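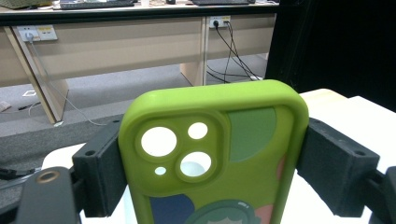
Packing Associate, Phone Accessories - Ackroyd site, day shift

Onder packs and ships phone cases for online sellers. We are hiring packing associates for the small goods room at Ackroyd. The position is hourly, starts in January, and becomes permanent after a trial period of 60 days.

The work

Cases arrive in mixed cartons and are sorted by model and print. Most of the current stock is molded cases with cartoon prints on the back. Each case is checked before it is packed:

Camera openings: clear, with no leftover material on the collars.
Rim: even at all corners, no splits.
Print: no smears, gaps or scratches.
Color: matches the reference card for the order.

Cases that pass go into a plastic container on the table, one model per container. Cases that fail go back to receiving with a reason code. The code is entered at the station before the next case is picked up. 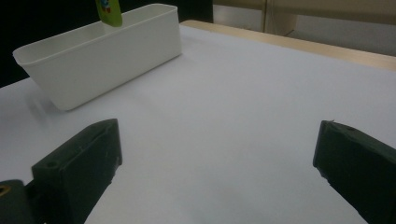
Containers are emptied and wiped between orders. Tables are kept clear of anything that does not belong to the open order, including labels from the previous one. A trained associate handles up to 400 cases per shift. New hires work at a lower rate for the first 16 shifts and are paid the same.

Requirements

Able to stand for most of a shift and lift a full carton.
Able to tell similar colors apart - lime and sage prints are often in the same delivery.
Comfortable with repeated hand work.
Basic reading and typing in English.

Experience with small goods is useful but not required. Training covers the Zumau order screen, the reason codes and carton sealing.

Hours and pay

Shifts run from 7:00 a.m. to 3:30 p.m. with a 30-minute unpaid lunch. Overtime is voluntary and paid at time and a half. Gloves and work aprons are supplied.

To apply

Send a resume or a short work history to Kirsty Penrose, Small Goods Hiring, at the Ackroyd front office. State the earliest date you can start. Applicants are asked to complete a short paid sorting trial on site before an offer is made.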